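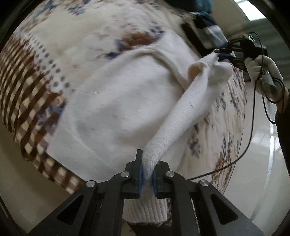

According to Kobina Amegashie, a team that cannot fold a sweater by hand the same way twice has no business asking a machine to do it. His remark was made to the first group of students in the Nernaston project course, and it has been repeated to every group that followed. Quyên Vi, who shared the teaching of that group, put the matter more gently and asked each student to write down the steps of a fold before touching any equipment. Both views shape the present chapter.

CHAPTER 3
Handling Cloth: The Household Laundry Project

In the previous chapter, students worked with rigid objects. A block or a cup keeps its shape when it is lifted, and its position can be described with a small set of numbers. Cloth does not behave in this way. A sock held at one end hangs, twists and folds over itself. When a second gripper takes the other end, the fabric between the two can be drawn tight, and its shape becomes easier to predict. Much of the skill in cloth handling lies in knowing when to apply such tension and when to release it.

The project is carried out by student teams over the second half of the course. Each team uses hand-held grippers with soft finger pads and records its own demonstrations on ordinary garments in ordinary rooms. Teams are expected to work on a bed, a sofa or a table, and to leave the room largely as they find it. Patterned bedding is permitted. The teaching staff ask only that the garment be easy to tell apart from the surface under it.

Sweaters are introduced after socks and towels. A long-sleeved sweater must first be laid flat, with the collar away from the operator and both sleeves spread to the sides. The fold then begins at the sleeves, and the hem is brought up last. Teams that begin with the hem often find that the sleeves are trapped underneath — a fault that is hard to correct with two fingers on each hand.

Every team submits 100 demonstrations, together with a written log. The log records the garment, the surface, the order of the folds and any demonstration that was stopped early. Stopped demonstrations are kept and labeled. They are not counted toward the total, but they are discussed in the review session, and in past terms they have led to some of the better final reports. The shared course collection, known as Beltivero, held 1489 demonstrations when this edition was prepared.

Students who intend to enter the Zuvomar student contest in August should read Section 3.4 with particular care. The contest allows 35 minutes for setup and practice, and entries are judged on the state of the finished stack as well as on the number of garments completed.
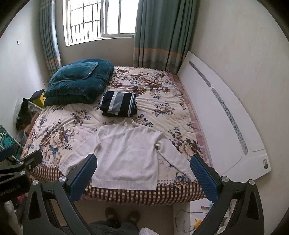

3.1 Before You Begin

On completing this chapter, the student should be able to:

Describe how cloth differs from a rigid object when it is grasped at one point and at two points.

Choose grasp points for a sock, a towel and a long-sleeved sweater, and give reasons for each choice.

Record a demonstration log in the form used by the course.

Teams should read Sections 3.2 and 3.3 before the first recording session. The folding plan is due at the start of that session and must be signed by all members of the team.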